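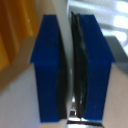 A perception module reports what it can measure, and the planner has to work with what is left over. The distinction matters most at the wrist, where the robot's own parts take up much of the view. Two blue fingers cover most of the middle of the picture, and the only part of the work surface visible between them is a pale vertical band. A segmentation routine that has no model of the gripper will treat the fingers as large objects close to the lens. It may then hand the planner an obstacle that moves with the arm and can never be avoided. The usual remedy is a self-mask, computed from the finger opening and the known mounting of the camera, and applied before any other step.

A self-mask is simple to state and easy to get wrong. The fingers are close to the lens and slightly blurred, so their edges spread over several pixels. The black pad along the inner face of the right finger has thin highlights on it, while the strip on the left one is darker and harder to make out. A mask fitted by color alone would keep the blue and lose both. For this reason the Kotatier library, used in the exercises, builds its mask from geometry first and uses color only to adjust the outer boundary.

This chapter covers the path from raw images to a list of objects that a planner can accept. Masking comes first, followed by the joining of wrist and fixed views, and then by timing. Chapter 2 is assumed throughout, in particular the section on frames and transforms. Readers who skipped it should at least work through the Turunen notation, which is used here without further comment.

April 7, 2026

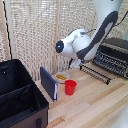
Sirkka Ruotsalainen

A fixed view supplies what the wrist lacks. The navy book, the white bowl and the red cup can all be placed on the table in one pass, along with the rack to their right and the open bin in the lower left corner. Its weakness is occlusion by the arm, which changes with every pose. The bowl also sits partly in depth behind its neighbors — a poor case for any method that ranks objects by their lower edge in the image. The rack is worse. Its many parallel wires return a broken depth map, and a planner that trusts the gaps will try to pass through them. We enclose such objects in a single convex hull and accept the lost space.

The two views must also agree on time. The software described here reads both cameras at 30 frames per second and rejects any pair whose stamps differ by more than 100 milliseconds. That limit is generous for a still table and too loose for a moving wrist, a point taken up in Section 4. The Dudstead recordings, a set of 427 paired sequences prepared by Raili Peltonen, are used to test each stage — first alone, then with the planner attached.

Notation. Lowercase w marks a quantity in the wrist frame and lowercase f one in the fixed frame. Masks are binary, with 1 meaning that the pixel is kept.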